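# Keep the bad grasps

*November 2022*

Most groups that gather hand-held demonstrations throw away between a tenth and a third of what they record. The usual rule is simple. If the object slipped, if the operator hesitated, if the fingers closed in the wrong place and had to open again, the episode is deleted before anyone trains on it. I think this rule is wrong for most household objects, and badly wrong for glass.

The argument for deletion deserves a fair statement. A policy trained by imitation copies what it is shown. If the operator pauses over a jar, the policy learns to pause over jars, and it may never leave the pause. If the operator misses, the policy learns that missing is part of the job. Halina Sikora made this case in an internal note at Galline in October, and her numbers on hesitation were sound. Episodes with long stops near the object did make the trained policy slower, and in a few runs it stalled completely.

What the note did not do was separate hesitation from correction. These are different events. A hesitation contains no new state: the gripper is where it was, and the recorded action is close to zero. A correction contains a state the clean episodes never visit, together with the action that leads out of it. Deleting both under one label removes the only examples of recovery in the set.

We had a set of 348 episodes to look at this with, all of them pick-and-place with jars, cups and small bottles, recorded by Yeshi Mamo and Letay Tufa over 14 working days. Of these, 40 had been marked for deletion. I went through the 40 by hand. A minority were useless by any standard, with tracking lost or the recording started late. The rest were corrections: first contact too high on the object, then a release, a small move down, and a second closing.

Clear glass is where this matters most. The edges a vision model would like to use are weak, and the bright streaks on a rim move when the camera moves. With the camera mounted on the gripper, a finger on the far side can show through the wall of the jar and look as if it stands inside it. A model that has only seen perfect approaches has no reason to learn which of these cues holds up when the approach is a little off.

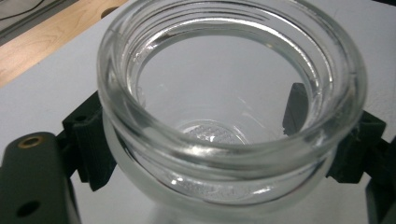

The contact point is a second problem. On a threaded jar, the operator has a choice between the threads and the wall below them. Our written instruction said to hold below the neck, with the pads at matching heights. Operators follow this well when the jar stands in the open. They follow it less well when it stands near another object, and the first attempt then lands on the threads more often. Those are the episodes that get marked. The deletion rule therefore thins out crowded layouts and leaves the easy ones, and the person who later reports success on "the jar task" is reporting on a different distribution from the one that was recorded.

I would propose three labels in place of one. *Clean* covers what it covers now. *Corrected* covers any episode with a failed first contact and a successful second one. *Void* covers faults in the recording itself. Training sets should include the first two. Hesitations inside either can be trimmed by dropping near-zero actions beyond a fixed length, a change of a few lines in the loader.

Riet Leemans has objected that a third label costs operator time. It does. In our trial at Valtley it added 2 seconds per episode when the choice was put on a foot switch, and considerably more when it was typed. I consider the first figure acceptable and the second not, so the proposal depends on the switch.

There is also the matter of proportion. A set in which half the episodes contain a miss would teach missing, and I do not defend that. I have no good figure for the upper limit. Loïc Tanguy thinks it depends on how much of the correction is kept, and that the failed approach could be masked from the loss while the recovery stays in. This seems plausible and should be tested before anyone sets a threshold.

Until then, the files should stay on disk. Storage for the marked episodes is cheap compared with the hours that produced them, and a deleted correction cannot be relabeled.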